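We use cookies to make this site work. By carrying on you agree to our cookie policy. OK

Robots before lunch

Last updated: Sep 29, 2019

So I finally made it to the Jisteck open day! 50 of us squeezed into a room meant for half that, and the coffee ran out before the talks did. Keabetswe Zulu ran the demo I'd come for, which was all done in simulation up on a big screen – a gripper, a table and a picture frame, with a little photo of some desert rocks lying next to it.

I didn't expect to care much about a pretend robot, but I stood there for 25 minutes (my feet knew about it later). Keabetswe let us shout out what we wanted to see again, and she was very patient with the man who kept asking about dishwashers.
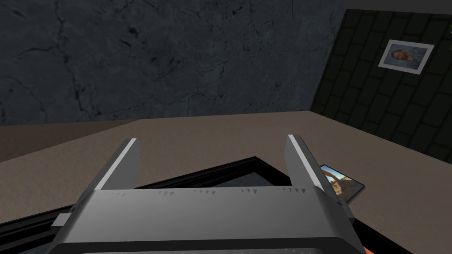 I asked her why they bother with simulation when there's a real arm next door, and she said you can get it wrong all morning and the only thing you've lost is the morning. Fair enough! Then it was off to the Kekana stand for a free pen and a very long chat about cables. I'm told there's another one in January, so I've put my name down – and I'm bringing my own flask.

Sign up to the newsletter for new posts by email.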